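The Lerngate Rate

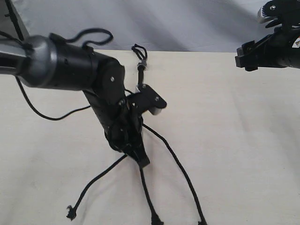

Over the cream cloth.

Tomoyo Chiba got to the desk at ten to five and found that the lerngate had already moved.

She was the only one on the floor at that hour. Aubert kept the heating off until seven, so she worked in her coat and drank the coffee from the machine by the lifts, which tasted of soup. The overnight sheet said the central bank at Fatimby had held. The screen said the currency was down three percent against the dollar and still going.

She rang Quentin Bodin at home.

"It's the reserves," he said. He'd been asleep. "Somebody's seen the reserves."

"They don't publish until Wednesday."

"Then somebody's seen them early. What are we holding?"

She told him. There was a silence, and then the sound of a tap running.

"Don't sell anything until I'm in," he said.

By the time he came through the door, it was down seven. He hadn't shaved and he was wearing brown shoes with a black suit. He stood behind her chair and read the quotes out loud under his breath, an old habit from the years when he'd worked a phone. The spreads were so wide that half of them weren't prices at all, just banks showing a number so they could say they had.

"Lanside's bidding," Tomoyo said.

"Where?"

"Down there. For small size."

"That'll be Perrine. She's fishing." He pulled a chair over. "Hit her with a little and see what she does."

Tomoyo typed the message. The answer came straight back, done, and then the bid dropped by a full figure. Quentin nodded as if he'd been told the time.

Asanka Mridha arrived at half past six with wet hair and a bag of rolls. His mother's family were from the hills behind Fatimby and he still sent money there at the end of each month. He put the rolls on the filing cabinet and looked at the screen for a while without taking off his backpack.

"Petrol will be gone by lunch," he said. "They queue as soon as it starts. My aunt has a drum in the shed from last time."

"Ring her if you want," said Quentin.

"She'll be in the queue."

He sat down and started on the confirmations. There were a lot of them, and two were wrong.

Fabrice Riviere came down from the eleventh floor at eight, which he never did. He ran the whole of emerging markets and had a grey cheque book cover he carried about like a diary, stuffed with bits of paper. He asked Quentin what the loss was. Quentin told him. He asked what it would be if they closed everything at the morning's prices, and Quentin told him that too.

"And if you wait?"

"They'll raise rates tonight. They'll have to. It bounces, we get out on the bounce."

"You said that in March."

"It bounced in March."

"It did," said Fabrice. "For 40 minutes." He took one of the papers out, read it and put it back. "What do you think, Tomoyo?"

She hadn't expected to be asked. She looked at the position, which was mostly bonds she had bought herself over the winter, a bit at a time, on days when nothing much was happening. She'd liked them. They paid well and the harbour revenues had been good.

"I'd sell half," she said. "I can't get a fair price for the rest anyway."

Quentin said nothing. Fabrice looked at him, then nodded to her and went back to the lifts.

It took until two in the afternoon. Perrine Mallet bought most of it, in pieces, each one cheaper than the last - she was polite about it and asked after Quentin's knee. When the last ticket was written, the lerngate was down 10 and the radio in the kitchen had the story, after the football and before the weather.

Asanka got through to his aunt just after three. He took the call standing by the window with a finger in his other ear. They talked for a long time in a language that neither of the others knew, and once he laughed.

"Did she get her petrol?" Quentin asked when he'd hung up.

"She got some. She wants to know if she should buy dollars."

Quentin rubbed his eyes. "What did you tell her?"

"I said I'd ask at work."

Tomoyo pulled the sheet for the other half of the bonds and began to mark it for the close. The bank at Fatimby was due to speak at six. She went to see if there were any rolls left.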